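Kitchen table talk with Ngaio Tipoki
Posted 2018-04-25 in Home & Table

Ngaio Tipoki has cleaned other people's kitchens for 16 years and her own for a lot longer. She runs a short evening class out of the Ornstead hall, six people max, and she'd rather talk about scrubbing than almost anything. I got her for one pot of tea. Notes typed up fast, sorry.

First thing I asked: what do people get wrong?

"They buy too much," she said. "Cupboard full of bottles. Then they use the one rough pad on everything and wonder why the pan looks like that."

Her own kit is small. Something metal for the burnt stuff. Something soft for everything else. Dish soap, whatever's on sale. Then a vegetable, because the class ends in food. Stuffed peppers, mostly. A green one this time.
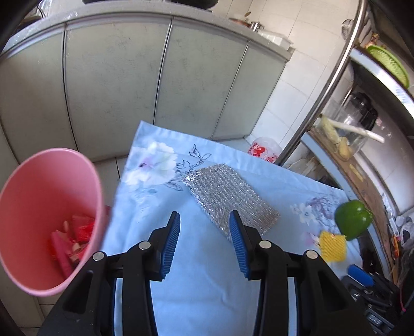 "Metal is for metal," she said. "Even then I go easy. Stainless pot, fine, follow the grain. Nonstick, never. Enamel, I wouldn't." Glass oven doors she goes back and forth on. She's done it, wouldn't teach it.

Does she throw the metal ones out when they start to fray? Long pause. "When they shed. If I find bits in the sink, it's gone." She cuts the old ones down for garden tools. Trowels and that.

Yellow for soft, always has been in her house. Her mother did it by color and so does she. Yellow never touches the floor. Never touches raw chicken either, that's paper towel and then hot soapy water.

We got onto the tablecloth. Light blue, big flowers, purple and pink. I said I'd be scared to put a scourer on it. She laughed at me.

"It's a cloth. It washes. I can't stand a table you have to be careful of." She doesn't iron it. Used to, gave up some October when her back went and never started agian.

Ashton Pirihi came in about then, he does the Dendel market stall and takes the class when he can. I asked what he'd learned. "Wash the pepper," he said. "I never used to. I just cut it."
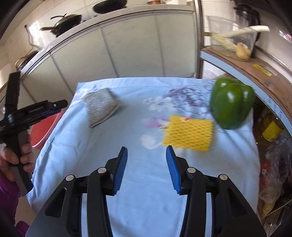 Ngaio's rule on peppers: cold water, rub with your hands, get a thumb in around the stem where the dirt sits. No soap. Dry it before you cut or the knife slides. She picks ones that feel heavy and doesn't care about the shape much. "A wonky one stands up fine if you shave the bottom. Just don't go thru."

Ashton likes them raw. She doesn't, says green ones want heat, 80 minutes low if you've got the time and a lid. Rice, onion, whatever's left over. I wrote "tomato??" in my notes and can't remember who was for it.

Last question, the sponge in the microwave thing. Does she do it?

"No. I rinse it, squeeze it, stand it on its edge. When it smells I get another one."

Then the tea was done and she had people coming. Next class is full, leave your name at the hall for the one after.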